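Gralham Open Day Kitchen Demo: README

Version for the shared folder, July 30, 2022

What this folder is

The folder holds the material shown on the kitchen screen at the Trencombe open day, plus the logs that were written while visitors were in the room. Gralham is the name of the demo program. It runs a simulated robot arm in a simulated kitchen, and a visitor or a presenter starts each run from a menu. Everything in the folder comes from simulation. No recordings of visitors are included.

The demo was put together by the Trencombe simulation group. Trevaskis supplied the task list and the scoring script. The kitchen layout is called Tandska in the menus and in the file names, and it is the only layout used on the day.

What visitors were shown

The open day had three stations, and this folder covers the kitchen station only. A session at the station lasted 9 minutes. The presenter gave a short introduction, ran one task from the menu, then let visitors pick the next one. If there was time left, the presenter opened the log of the last run and went through it on the second screen.

The task most often used for the introduction was the blender task. It was chosen because the object is tall and has a handle on one side, so visitors could see that the place where the gripper takes hold matters. In the run shown here, the arm has the blender by the top and is holding it clear of the marble counter at a slight angle.

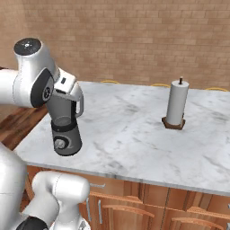
Contents of the folder

runs: one subfolder per run, 138 in total. Each has the joint positions, the gripper state, the object positions and the rendered views.

tasks: the task list from Trevaskis, in plain text. Each entry gives a task name, the sentence read out to visitors, and the condition for a pass.

scores: one table for the whole day. One row per run.

layout: the Tandska kitchen files needed to load the scene again.

notes: presenter notes, typed up after the event. Spelling was corrected. Nothing else was changed.

How a run is recorded

A run starts when the menu choice is confirmed and ends when the task passes, when the presenter presses stop, or when the time limit is reached. The time limit is 300 seconds of simulated time. Runs stopped by the presenter are kept and are marked "stopped" in the score table. Most of these were stopped at the end of a session to let the next group in, so they should not be counted as failures.

Object positions are given in meters, measured from the base of the arm. Angles are in radians. Times are in seconds from the start of the run.

The views were saved at a lower rate than the joint data. To match them, use the time column and take the nearest joint record. Do not match by row number.

Views of the kitchen

The views do not all look at the counter from the same place. Some take in the wooden floor at one side and the brick wall all the way down to it, and others look across the counter from closer in. The view name is stored with each run. Anyone comparing two runs by eye should check that the view names match first, since the same blender position can look quite different from another angle.

For a look at the counter with the blender standing on it and the arm off to the right, this view is a good one to start with. The jug handle is on the right, and the control dial on the base faces the viewer, which makes it easy to judge which way the blender is turned.

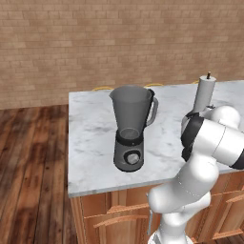
Can the blender task be run without the open day menu?

Load the Tandska layout from the layout folder and pass the task name from the task list on the command line. The menu only fills in those two values, so the result is the same. The scoring script has to be started separately in that case.

Scoring

The scoring script checks object positions only. It does not look at the rendered views, and it does not judge how smooth the motion was. A task passes if the object is inside the target area and has been still for 3 seconds. Visitors sometimes disagreed with the score, mostly when an object had come to rest just outside the target. Those runs were left as the script scored them.

There is no partial credit. A run in which the arm picks up the object but puts it down in the wrong place gets the same score as a run in which it never reaches the object. Use the gripper state and the object positions if you need to tell these apart.

Known problems

The presenter's clock and the simulation clock were not synchronized. Times in the notes may not agree with times in the logs. The logs are correct.

The first runs of the morning were made before the view name was added to the log. The field is blank for those runs.

The menu allowed the same task to be started twice by a double press. This left some very short runs with no motion in them. They have been kept but are marked "empty" in the score table.

Liquids are not simulated. Several visitors asked to see something poured from the jug, and the program has no task for that.

Suitable uses

The folder is meant for people planning a similar demonstration, and for checking the log reader against a set of real sessions. It can also be used for teaching, as the runs are short and the task list is easy to follow.

It should not be used to compare arms or controllers. Visitors picked the tasks, so some were run many times and others hardly at all, and the settings were changed between sessions when a group wanted to see the arm move faster.

Changes planned

A second open day is planned for October. The menu will be fixed before then, and the view name will be written to every log. The new runs will go in a separate folder with the same structure. The files here will stay as they are apart from corrections to this README.

Questions about the task list or the scoring script should go to Trevaskis. Anything else can be sent to the Trencombe simulation group.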